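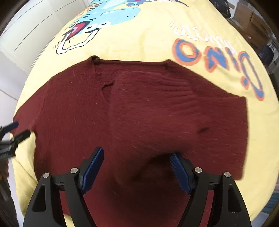

Parveen Soomro writes that her sweaters come out of the drawer with a hard crease down the front, although she folds them on the bed the same evening they come off the drying rack, and asks if the surface is too soft for the job. A bed is a workable surface. The crease has other causes, mostly the position of the fold and the load on top of it, and both are covered below.

Household Notes, No. 111
Folding and storing sweaters

Preparing the surface

Pull the duvet or sheet tight before laying anything on it. Wrinkles in the cover carry through to the garment, and a sleeve that looks straight over a ridge will be crooked once it is in the drawer. If the duvet is thick, press it flat with the forearm across the area where the body of the sweater will lie. A filled duvet will rise again at the edges. It only needs to stay down in the middle.

Use a cover that contrasts with the garment. Dark red on pale yellow is easy to read: the hem, cuffs and collar all show as clear lines. Navy on charcoal is not, and one sleeve end can disappear under the body without being noticed. If the bedding is dark, put a light towel down first. A bath towel is usually too small for an adult sweater. A folded flat sheet is better.

A printed sheet is acceptable. Large printed shapes can even serve as reference marks, in the same way as the lines on a cutting mat, provided the sheet itself has been pulled square to the bed.

Removing lint first

Dark knits show pale lint, and lint folded inside a garment is pressed into the surface for as long as the garment is stored. Remove it while the sweater is spread out flat.

Work from the collar toward the hem in one direction. A sticky roller is enough for smooth knits. On a fuzzy surface it lifts the specks but also pulls at the pile, so press and lift the roller and avoid dragging it. The Bollen garment brush does the same work more slowly and leaves the pile lying one way. Do the front, turn the sweater, and do the back.

If the lint comes back after every wash, check what else is in the load. Towels and fleece blankets are the usual source. Wash dark sweaters inside out and clean the dryer filter before the load goes in, even when the sweater itself will be dried flat, because the rest of the load will pick up the lint and pass it on.

Pilling is a separate matter. Pills are attached to the yarn and will not come off with a roller. Use a fabric comb, lightly, on a supported surface. Do not comb over a seam.

The fold

1. Lay the sweater out with both sleeves extended. Front up or front down makes a difference only to where the collar ends up. Front down puts the neckline on the outside of the finished fold, which is easier to identify in a drawer.

2. Smooth outward from the center. Use the flat of both hands and do not pull on the cuffs. Ribbed cuffs and hems stretch sideways and recover slowly.

3. Close any buttons at the neck. An open placket shifts during folding and leaves a lump under the shoulder.

4. Take one side and bring it over toward the middle. The fold line should run from a point on the shoulder, outside the collar, straight down to the hem. Hold the garment still at the collar with one hand while the other hand moves the side across. If the collar is not held, the whole sweater turns with the fold and the line ends up diagonal. 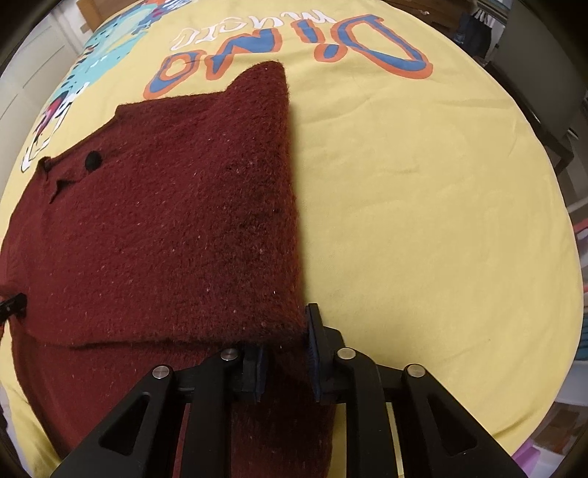 Lay the sleeve back down along the length of the folded side, so that the cuff points toward the hem. A long sleeve will need a second turn at the shoulder. Make this turn loose. A tight turn here produces the raised corner that later shows as a bump on the shoulder when the sweater is worn.

5. Repeat on the other side. The two folded sides should meet or overlap slightly at the center of the back. On a wide sweater leave a gap. Forcing the sides to meet makes a narrow stack with sharp edges.

6. Fold from the hem upward. For a shelf, fold in half. For a drawer where items stand on edge, fold in half and then in half again, or in thirds if the drawer is shallow.

7. Turn the finished piece over and press lightly with the palm to push out trapped air. Do not lean on it.

On the crease down the front

A center crease means that the sweater was folded in half lengthwise, sleeve to sleeve, before it was folded across. This is fast, and it is the way most shirts are folded at a laundromat, but it puts the line exactly where it is seen. The method given above places the vertical folds toward the sides, where they fall under the arms or close to them.

A crease that is already set can be relaxed with steam. Hold the steamer or iron above the surface without touching it, pass over the line slowly, and leave the sweater flat until it is fully cool. A Marchetti hand steamer was used for these notes, but an ordinary iron on its steam setting gives the same result. For synthetic fleece, check the care label first. Some of these fabrics go shiny with heat and the change is permanent.

Weight is the second cause. The sweater at the bottom of a pile takes the load of everything over it. Put the heaviest knits at the bottom and the lightest on top, and keep the pile low enough that a sweater can be drawn out of the middle with one hand.

Bunched sleeves

The sleeve is the part most often folded badly. It goes wrong at the first step, when the garment is dropped on the bed and one sleeve lands under itself. Any bulk in the sleeve at that point is folded into the body and cannot be smoothed out afterward.

Correct it before touching the sides. Hold the sleeve at the armhole seam with one hand, take the cuff lightly in the other, and lay the sleeve out level with the shoulder. Then run a palm from armhole to cuff. If the fabric twists, the underarm seam is the guide: it should lie along the lower edge of the sleeve for its full length. Treat both sleeves this way, even when one of them looks flat already.

A center seam, where the garment has one, is also useful. Set it straight first and measure everything else from it by eye.

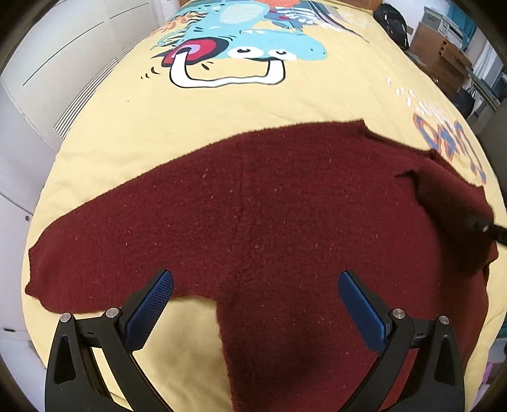

Drawer or shelf

Either will do. Sweaters should not be kept on hangers, except for light ones worn within the week. The shoulders take the weight of the whole garment and stretch to points.

In a drawer, stand the folded pieces on edge with the rounded fold upward. Each one can then be lifted out without disturbing its neighbors. Fill the row so that it stands by itself but does not need to be squeezed. If the row is short, close it off with a divider. The Samley spring divider holds well in a smooth-sided drawer and slips in one with a paper liner.

On a shelf, place the rounded fold toward the front. Keep the stack back from the edge. Wire shelves mark knitwear, so lay a sheet of card over the wires first.

Seasonal storage

In November the heavy knits come out and the light ones go away, and the procedure is the same in both directions. Wash or clean everything before storage. Body oils and food traces attract moths and will also yellow over a summer. The garment must be completely dry, including the ribbing at the cuffs and hem, which holds water longer than the body.

Use a cotton bag or a lidded box. Zaltance boxes have a vent in the lid and stack two high without bowing. Vacuum bags save space but flatten the pile, and a fuzzy knit may take several days to recover after opening. If they are used, remove only part of the air.

Cedar blocks lose their scent with time. Sand the surface lightly to renew it, and keep the wood from touching the wool by wrapping it in thin cotton.

Refolding

Knits left in storage for a long period should be opened out and folded again on slightly different lines. Once during the season is enough. Check at the same time for holes, loose buttons and damp at the bottom of the box.

Readers' questions on knitwear are answered in the next set of notes. Please state the fiber content from the label when writing.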